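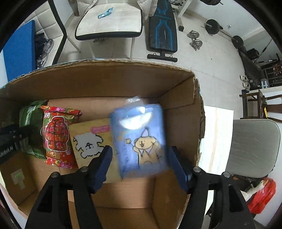

Obinna Sani reckons you should tip every snack out of its carton the minute it comes home, bin the carton and line the bags up in matching tubs. I have tried it. The tubs from Futano cost more than what went in them, and the bags still slid down into a heap by the end of the week.

Shares 614 Comments 47

My own way with a mixed box of packets is duller. Leave them in the cardboard and stand them on edge, fronts facing you, like records in a crate. Flat bags laid on top of each other hide whatever is underneath, and that is how you end up buying the same biscuits twice.

Puffy bags are the awkward ones. I have read that you should prick them with a pin to let the air out. Please don't, unless you like stale crisps. Put them at the sides where they can bulge, and keep the flat packets in the middle.

Long names or foreign lettering? Write the date on a bit of masking tape and stick it along the top seal. Janka Paulík swears by coloured dots — green for soon, red for later, or possibly the other way round, and there lies my objection to dots.

I am not convinced by dividers either. The Plondeck set I bought in January took up a good third of the box and fell over whenever I lifted something out. A folded strip of card does the same job for nothing.

Shake out the crumbs when the box gets low, and if the bottom has gone soft, get another one. Supermarkets still give them away if you ask.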